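**Two-arm cell: left gripper loses its edge on folding jobs, cable loops suspected**

Posted by Derek Furnival, Nov 28, 2018
Tags: grippers, cable management, calibration, soft goods

I look after a two-arm cell at the Idcombe workshop. Both arms are mounted on one base and work over a cream table, with a second table behind it for parts that are waiting. The job at present is handling fabric items: pouches, wraps and tool rolls. The control software is Cundik, and I have not changed any of its settings apart from grip force and approach height.

The fault is as follows. When the two arms handle a flat item together, the right gripper takes its side and holds it. The left gripper comes down on its corner, closes, and about one time in five it comes away with nothing or with only the trim. The logged tool position looks correct each time. If I send the left arm to the same point with no fabric on the table, it touches a test card where it should.

What I have done so far:

- cleaned the fingers on both grippers
- swapped the left fingers for a new pair (no change)
- raised the grip force in two steps (no change, and it began to mark the fabric)
- run the standard calibration on both arms
- checked the table for level

The tool roll is the worst of the items. It is black fabric with an orange border, and it has stitched pockets with thin metal tools in some of them, so the thickness varies from one end to the other. The roll also goes down on the table at whatever angle the previous move left it, and I have not fitted any stop or fence.
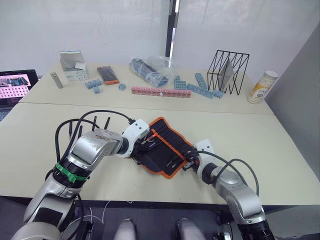 The other thing I have wondered about is the cabling. The gripper cable on each arm is carried outside the arm in loops and has a fair amount of slack. I had assumed slack was harmless and a tight cable was the thing to avoid. The left arm has done more hours than the right, because the early programs used it alone, and I do not know whether the loops have been re-tied since it was installed. The service sheet only says "inspect cables", with an interval of 500 hours and no mention of loop size.

I would like to know whether to look at the cable, the wrist or the program first. The cell can be down for a morning but no longer.

---

**Usha Bhat**

Look at the approach before you take anything apart. A test card is thin and stiff and does not move. Fabric does. If the left gripper closes while the right is already holding, any small pull from the right side shifts the left corner between the approach and the close, and your logged position will still be correct, as it records the arm and has no knowledge of the cloth.

Try this, in order:

1. Open the right gripper fully and run the left pick on its own, 27 times. Note the failures.
2. Run it again with the right gripper holding but its arm stationary.
3. Run it a third time with the full two-arm program.

If the failures appear only in the third run, the cause is in the timing. Put a wait on the right arm until the left reports closed. In Cundik this is the hold flag on the step, and it is off by default on any program copied from a single-arm one. You mention that the early programs used the left arm alone, so I would check that flag today.

If they appear in the first run, it is mechanical or it is the height. Set the left approach 1 mm lower and repeat. Fingers that press lightly on the cloth before closing will gather it. Fingers that stop just above it will catch the trim and nothing else, and that matches what you describe.

Put the grip force back to where it was. It is not the cause, and marked fabric will only confuse the next person who looks at the cell.

On the pockets: a metal shaft under one finger will hold the gripper open and may read as a good grip. Choose a pick point on the border, away from the tools.

---

**Dean Whitlock**

Had this on ours at Gutport. It was the cable. Changed it, fine afterwards.

---

**Cor Kramer**

Dean may be right, but a new cable also gets tied down properly when it is fitted, so I would not buy one until you have tried re-tying the old one.

Slack is not harmless on a wrist. A loop that is too large swings after the arm has stopped, and on a light gripper the swing is enough to move the fingers. It can also catch on the forearm at some wrist angles and then let go, usually during the last part of the approach. Your test card would not show this if you sent the arm there slowly or from a different direction. Repeat the card test at full speed and from the same start point as the real pick.

To re-tie:

- Isolate the cell and support the arm. Do not rely on the brakes alone.
- Turn the wrist by hand to the end of its travel in one direction, then the other. Mark the cable with tape where it is tightest.
- Take up slack at the forearm tie until there is a small, even curve left at the tightest position. Leave the gripper end alone.
- Use wide hook-and-loop straps. Narrow ties cut into the jacket.
- Turn the wrist through its whole travel again before you put power on.
- Bend the cable gently along its length while watching the gripper signal. A dropout means a broken core, and then you do need the new cable.

It takes less than an hour per arm. Do both, or the next fault will be on the right and you will have two different set-ups to think about.

Also look at the connector behind the gripper housing. On the Entwistle pattern the locking ring backs off by itself. Ours had gone half a turn. If the gripper has logged code 111 at any point, the connector is loose, whatever else is wrong.

I would still do Usha's three runs first. They cost nothing and can be done without isolating the cell.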